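Housekeeping and Linen Assistants (2 positions)
Bedholm Residence, Corcombe
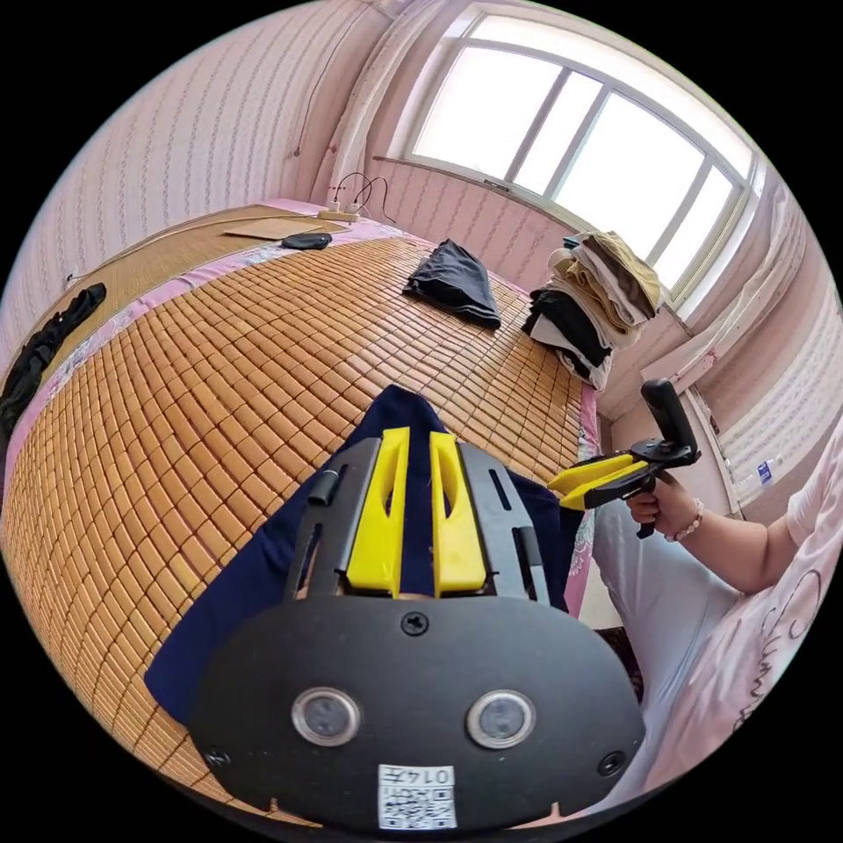

Bedholm Residence is seeking two Housekeeping and Linen Assistants to join its domestic services department. The residence provides furnished rooms for long-stay guests and is operated by Gronow Lodging Services. Both positions are permanent and part-time.

Duties

The assistants will be responsible for the care of beds and bedding in the guest rooms. Regular duties include:

Changing sheets, pillowcases and covers according to the weekly schedule
Folding clothing, throws and other cloth items left on beds, and returning them to the guest's shelf
Laying, wiping down and rolling up bamboo cooling mats during the summer season (mats are placed over the fitted sheet and must lie flat to the corners)
Sorting used linen by color and fabric before collection by the Lakik laundry
Recording worn, stained or missing pieces in the linen book
Airing blankets and preparing winter bedding for storage

The linen room currently holds 1,244 pieces, of which 495 are sheets. Patterned and plain sets are stored separately – assistants are expected to keep them so.

Requirements

Applicants must be at least 18 years of age and legally entitled to work. Previous experience in housekeeping, laundry work or home care is desirable but is not required, as training is given during the first two weeks. Applicants should be able to work standing, kneeling or seated beside a bed for extended periods, and to lift a full linen bag. A good eye for neat folding is essential.

Conditions

The positions are for 20 hours per week, with shifts between 8:30 a.m. and 1:30 p.m. Weekend work is shared equally among all members of the department. Comfortable everyday clothing may be worn on duty; closed shoes are compulsory. A one-time payment of $1,000 is made upon completion of the probationary period. Meals taken in the staff dining room are free of charge on working days.

How to apply

Applications should include a completed form, a short letter and the names of two references. Forms are available from the front office. Applications must be received no later than 14 July 2020. Those submitted in May under the previous notice remain valid and need not be sent again.

Selected applicants will be invited to an interview and a short practical exercise in bed making and folding. Bedholm Residence is an equal opportunity employer.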